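How to pick somewhere to eat in a town you don't know

Last updated: May

I've had enough bad dinners on the strength of good reviews to distrust the whole business of recommendations. What follows is the routine I use now. It doesn't always work, and anyone who tells you theirs does is probably selling a guidebook.

Step 1. Look at the score last

Wallow, in Lusport, had 2,736 reviews when I booked it and a score most places would frame. I had a grey piece of hake and waited 30 minutes for the bill. Afterwards I went back and read the reviews properly. A great many were about the view and the welcome drink. Hardly any mentioned what people had eaten, and those that did tended to say "delicious food" and leave it there.

So read the middling ones first. People who give three stars usually have a reason and are calm enough to say what it was. Look for named dishes, and check whether the same one keeps coming up.

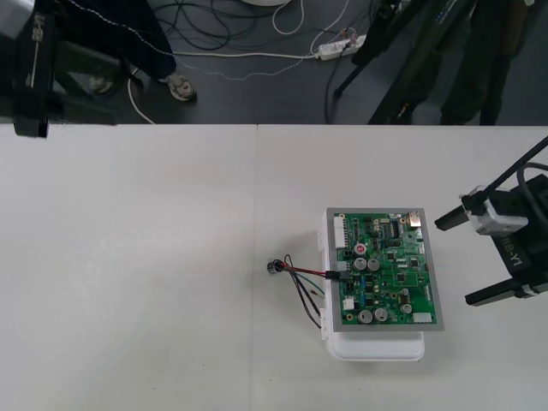 One reader objected that this was unfair on new places, which haven't had time to collect any middling reviews, and that by my method she'd never have tried the best dumplings of her life. I accept that. With a place open less than a few months you're guessing, and you may as well go for lunch, when guessing wrong costs less.

Step 2. Ask a better question

"Where's good round here?" gets you the place your hotel sends everybody. Ask where the person went the last time they paid for themselves, and what they had. If they can't remember the dish, thank them and ask someone else.

I tried this in Stirnska and was sent to Ostrowski, a bakery with four tables at the back and 344 reviews, several of them cross about the chairs. The soup was very good. The chairs were as described.

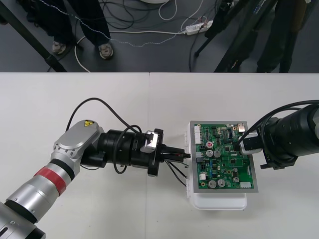
Step 3. Read the menu before you sit down

Most places put one outside or online. I don't set much store by the words "local" or "seasonal", which cost nothing to print. Asparagus in November tells you more. So does a page with curry, pizza and a full roast on it, unless the kitchen is enormous.

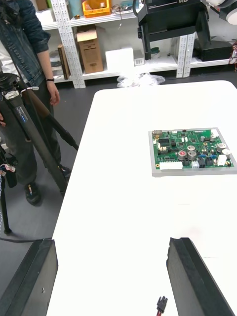
Length matters too, and I'd sooner see ten dishes than fifty. A kitchen with four rings can't cook fifty things fresh, so some of it is coming out of a freezer. Wallow's menu was packed as tightly as that green circuit board on its grey tray, with the side dishes lined up down one edge like the long white connector block, and I should have left there and then. A short menu can still be bad, of course – it just has fewer places to hide it.

Step 4. Walk past at half past seven

Is anyone eating, or are they all looking round for a waiter? Are the plates going back empty? A queue proves very little, as some people will join one to find out what it's for.

If you're still unsure, order a starter and a glass of something, and pay for those before you commit to the rest.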